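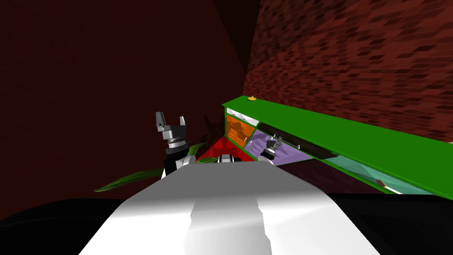
A bancada simulada vista da cabeça do robô: braço esquerdo erguido, garra direita no compartimento roxo do armário verde.

— Outra vez o armário verde? — perguntou a Godelieve, com o casaco ainda vestido.

— Outra vez o armário verde! — respondeu a Vitória, e puxou uma cadeira para ela.

Eram seis da manhã de junho e no segundo andar da Bovness só havia luz naquela sala. Vitória Henriques tinha dormido quatro horas e sentia-se capaz de correr até ao rio e voltar. A garra nova, a que no laboratório chamavam Grotano, estava finalmente carregada no simulador, com os dois dedos cinzentos e angulosos que o Eetu Kiiskinen desenhara e redesenhara durante o inverno inteiro. A antiga, a Llewellyn, tinha dedos compridos e uma reputação excelente. Apanhava quase tudo. Só que, dentro do armário, por baixo da barra escura do puxador, batia. Batia sempre, com uma teimosia de mosca na vidraça, e a Vitória já conhecia de cor o pequeno solavanco que o ombro dava no ecrã.

— Mostra-me primeiro a velha — disse a Godelieve. — Quero sofrer por ordem.

A Vitória correu o ensaio. O braço direito avançou, passou ao lado da barra, enfiou-se no compartimento roxo e, ao rodar o pulso, tocou na moldura. O controlador corrigiu, tocou de novo, corrigiu demais. No canto do ecrã, o contador de contactos foi subindo até parar em 43.

— Quarenta e três toques para entrar numa caixa roxa — disse a Godelieve. — A minha avó faria melhor com a tenaz da lareira.

— A tua avó tinha um controlador de impedância muito bem afinado.

Riram-se as duas, com aquele riso mole de quem ainda não tomou café. Depois a Vitória mudou o ficheiro da garra, deixou tudo o resto igual (o mesmo controlador, a mesma semente, a mesma câmara na cabeça) e hesitou com o dedo no teclado. Tinha corrido a Grotano sozinha de madrugada, uma única vez, e não contara a ninguém. Queria que mais alguém visse.

— Vai — disse a Godelieve.

Foi. O braço esquerdo subiu e ficou à espera, de dedos abertos para cima, como se pedisse a palavra numa reunião. O direito fez o caminho todo devagar e meteu-se por baixo da barra sem a roçar. Os dedos curtos inclinaram-se dentro do roxo com uma delicadeza que a Vitória, se lhe perguntassem, diria ser de gato a experimentar a água. O contador ficou a zero.

— Oh — fez a Godelieve. Tirou finalmente o casaco. — Oh, isso é bonito! Repete.

Repetiram. Repetiram com o armário rodado uns graus, com o atrito mais baixo, com um atraso maldoso de 300 milissegundos na imagem da câmara. Nesse último a garra hesitou, tocou duas vezes na moldura e entrou na mesma, e a Godelieve bateu com a palma na mesa de contentamento.

— E no compartimento de baixo, o azulado?

— Aí ainda perde. Os dedos são curtos e a coisinha branca está muito ao fundo. A Llewellyn chega lá muito melhor.

— Então não ganhou.

— Ganhou no roxo! — A Vitória já abria a folha de resultados, a falar depressa e a escrever mais depressa ainda. — Ganhou no roxo e perde no azul, e eu quero saber exatamente onde é que se cruzam. Podíamos variar o comprimento dos dedos, dois milímetros de cada vez. E trocar a câmara para o pulso, que a da cabeça apanha metade da barriga do robô e eu passo a vida a adivinhar o que está atrás. Imagina o que isto faz com uma câmara no pulso!

A Godelieve imaginou. Via-se-lhe na cara, a cara de quem chegara com intenção de ir para casa ao meio-dia.

O telefone tocou às sete e dez. Era a Mwajuma Kimaro, da oficina de Lastivbridge, onde a garra verdadeira esperava em cima de um pano, ainda sem parafusos no pulso. Queria saber se valia a pena apertá-los.

— Quantos ensaios tens? — perguntou ela.

— Desta manhã, nove. A série grande são 1306 e ainda nem começou.

— E com nove já estás nessa alegria toda?

A Vitória olhou para o ecrã, para o braço erguido diante da parede cor de vinho, para a folhagem verde espalhada atrás dele. Alguém da equipa dos cenários gostava muito de plantas.

— Estou — disse ela. — Mas não apertes nada até à noite. Deixa-me ver os outros.

— Aperto só dois — disse a Mwajuma. — Para ver como fica.

Ouviu-se do outro lado uma gaveta a abrir, e o tilintar de uma chave pousada no metal. A Godelieve já tinha carregado a série e rodava a cadeira de um lado para o outro, à espera de ordem. A Vitória fez-lhe sinal com a cabeça, o contador voltou ao princípio e o braço direito estendeu-se outra vez para o armário.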